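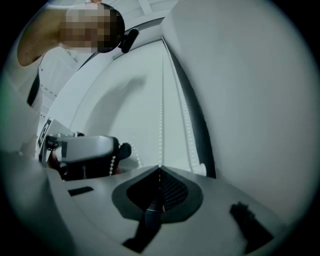
Gripper by the window, blind down

Re: [handheld] Marker lost near the window
March 21, 2020

> We have the same trouble with our pair of Sero grippers. Close to the glass
> the pose jumps, and after that the log is of no use. Did you change
> the marker or the camera? And how often do you clean the pads?

Hello all,

I answer both questions together. We did not change the marker. In February we had 13 bad logs, most of them from the window place, so I first checked the screws under the marker plate. On one gripper 2 of them could be turned by hand. I tightened them and did the calibration again, and the jumps became fewer – but they did not stop.

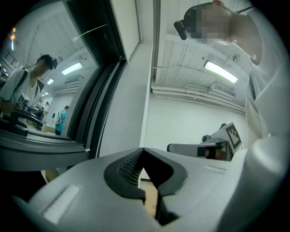 The pads I wipe with a damp cloth after each session, and I look between the small bumps, as dust from cardboard stays there. Please do not use alcohol on them, our first set became hard and slipped.

For the remaining jumps I suspect reflections in the glass. Kalniņš wrote in ticket 2257 that the Uneo tracker can accept a mirrored marker when the threshold is low. We raised ours to 4 and I am still comparing the logs. Which value do you use at Rondon?

Best regards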